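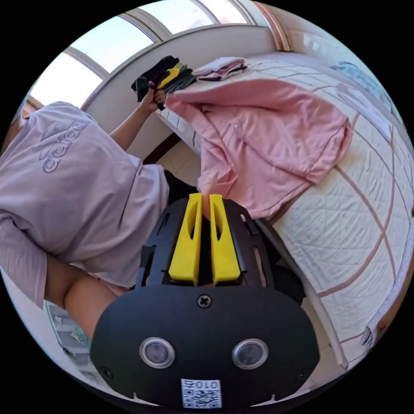

Kumia hand-held gripper, two-finger, yellow fingers

Made by Skeretti. Sold and loaned from our counter in Fraser.
Price: $900
Loan: by the week, ask at the counter or use the form
Stock: on the shelf as of November

I've had the Kumia in the catalog since spring and the page for it was pretty thin, mostly because I had only ever used one at our own workbench, picking up blocks and tape rolls. Then Skeretti ran an open day in Poltau on a Thursday and invited the shops that carry their stuff, so I drove over. Instead of a booth they had a home, with a proper bedroom full of clothes, and they were tidying it. I came back with so much to say that I've thrown out the old page and written this one.

What you're getting

The Kumia is the black hand-held one with two yellow fingers. You hold it and do the job yourself, and the recordings go toward teaching a robot arm with the same fingers on it. If you're already shopping for one you know all that, so I'll stick to what it's like to live with.

The fingers are long, with a slot cut through each. People ask me about the slots more than anything else on this page. Skeretti's answer at the open day was that they let the finger give a little when it presses on something, and having squeezed a fair number of sweaters now I can believe it. There are two round lenses on the black housing, side by side, and a white label with a QR code between and below them. The label is how you tell your units apart, so please don't peel it off! (We've had one come back bare, and matching it to its calibration file took me a whole evening.)

In the box:
The gripper, with fingers fitted
One spare pair of yellow fingers
Charging cable
Screwdriver for the housing
A lens cloth, which you will lose, so we sell those too

The open day in Poltau

They had us in small groups, 5 to a room, which is about as many as a bedroom will take once you've got people working in it. My group got the clothes. There were garments on the bed, more over by the window, and a whole heap beyond the bedspread near the wardrobe, and the job was to get it all picked up, shaken out and put in some kind of order.

The first thing I noticed is how much of the work is bare hands. I'd pictured the gripper doing everything, and that's how I'd been selling it. But one hand might be off grabbing a dark bundle from the window sill while the gripper stays over by the bed, ready for the next piece. The Skeretti folks were relaxed about that. Their rule for the day was that the gripper should do the part you want recorded, and the rest of you can behave like a normal person clearing up a room.

The second thing is reach. You lean a lot! A bed is wide and low, and the fingers have to come in at a sensible angle, so you end up bent over with an arm stretched out. After one session my back had opinions. If you're planning long days, swap people often. I'd rather you rented one unit and shared it among a few folks than rented three and wore everybody out.

How it handles cloth

This is the part I drove over for. Cloth is what most of our customers struggle with, and I get emails about it every month. A block is a block from every side, but a sweatshirt in a heap could be anything.

My own first tries were bad. I went in from above with the fingers wide open and grabbed a big fistful, and then I had a lump hanging in the air and no idea which end was the collar. The trick they showed us is to go small. Find a corner or the end of a sleeve, get the tips on either side of it, close gently, then lift on a slant so the rest of the cloth stays lying on the bed and opens out by itself. Once I'd stopped being greedy it went a lot better, and I was grinning like a kid by the end.

Thin, pale fabric on a pale bedspread was the hardest for me to judge by eye. The bedspread was quilted too, and a couple of times I pinched a bit of quilting along with the garment and dragged the whole bed cover with me. You feel it right away in the handle — a sort of heaviness that shouldn't be there. Open, back off, try again.

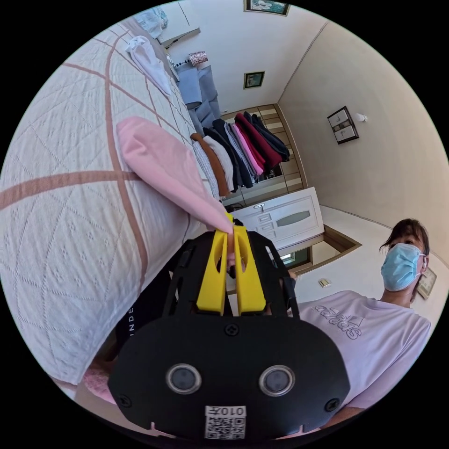 Things I'd do before your first session

Charge it overnight. The Kumia doesn't like being started half full, and the light tells you very little.

Wipe both lenses. Lint is the enemy when you work with clothes, and you won't see it until you're home looking at the recordings.

Check the screws on the housing. They're small and they can work loose with a lot of use. Snug is plenty, don't crank on them.

Walk the room once with the gripper in your hand and nothing in the fingers. Doorways, chairs, the corner of the wardrobe... you'll find out what you're going to bump.

Tie up anything that dangles, straps especially.

Decide ahead of time where things are going to end up. We lost a good chunk of our slot in Poltau arguing about where the folded pile should live, and the answer was the bed.

Wear and spare fingers

Skeretti rates a pair of fingers for 3,000 closes on fabric. I asked what happens after that and was told they get a little soft at the tips, and thin stuff starts to slip out. That squares with our loan units. The one that does the laundry projects has had its fingers changed, and the one that lives with a group sorting bottles hasn't. Changing them is a screwdriver job and takes as long as making coffee. Buy the yellow ones again if you want your old and new recordings to look alike.

Who I'd sell it to, and who I'd talk out of it

If you're collecting ordinary household work (folding, clearing, putting away) in ordinary rooms, I think this is the one to get. It went in and out of tight spots beside the bed without much fuss, and you can hand it to somebody new and have them doing something useful the same morning.

If your jobs are tiny parts, jewelry, screws, that sort of thing, the fingers are too big and you'll be annoyed with me. Same goes for heavy pans. I tried a full laundry hamper at our own place and it was a two-handed job from the start.

And if you only need it for a single project, please loan it first. Two weeks is enough for most people to know, and the loan fee comes off the price if you keep it.

Questions I keep getting

Left-handed? Yes, it's fine in either hand. I switched over halfway through the afternoon to rest my shoulder and was only a bit clumsier.

Can two people work in the same bedroom? They can, and we did. Agree on which side of the bed is whose or you'll be knocking elbows.

Does it need special lighting? We had daylight from a big window and left it at that. Windows do come out very bright, so if your work is right up against the glass, try a short recording and look at it before you do a long one.

Can I come and try it? Please do! I keep one charged at the Fraser counter, and there's now a basket of old T-shirts next to it for practice. Come in the morning if you can, it gets busy after lunch.

Next open day

Skeretti says they'll run Poltau again, with the kitchen added. I don't have a day for it yet. If you'd like a spot, put "Poltau" in the notes box when you order or book a loan and I'll write to you when I hear.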